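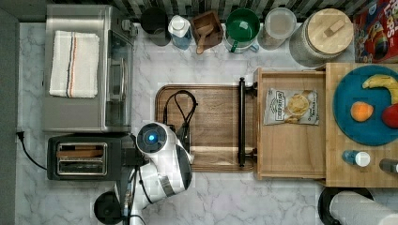

Counter layout, notes from this week. Posting as a thread so I can find it again.

Constraint first: one usable run of marble and one section of butcher block. Everything that plugs in goes on the left, because the only outlets I trust are on that wall.

Toaster oven at upper left, two-slot toaster next to it. Both are resistive loads and I don't run them together. The circuit tripped twice in February doing exactly that.

Toaster oven lives with a folded towel on top when it's off. The towel comes off before the dial gets touched. Érica Amaral pointed out that this is a procedure and procedures fail. Noted. Looking for a hook.

Cutting board stays in the center permanently. I tried storing it upright for 33 days. Crumbs and onion skin ended up on bare marble, which stains. Board went back.

Wood board care: mineral oil, thin coat, leave overnight, wipe. I use the Stallora one, 100 ml bottle. Any food-grade oil that doesn't go rancid will do the same job.

Chips are in the drawer. Bag laid flat. Standing bags up wastes the depth and they slump anyway.

Fruit goes on the teal plate on the butcher block: banana, orange, apple. A plate holds less than a bowl and nothing gets buried. The banana ripens the other two faster, so I buy fewer at a time.

Containers stay in a row at the back against the tile. One row only. A second row means moving the first to reach it, and then the first row migrates forward.

Still open: the toaster cord. It curves out to the left and takes up counter I could use. Peson sells a stick-on cord wrap. Will measure the slack before ordering.

Last updated: 7 November 2018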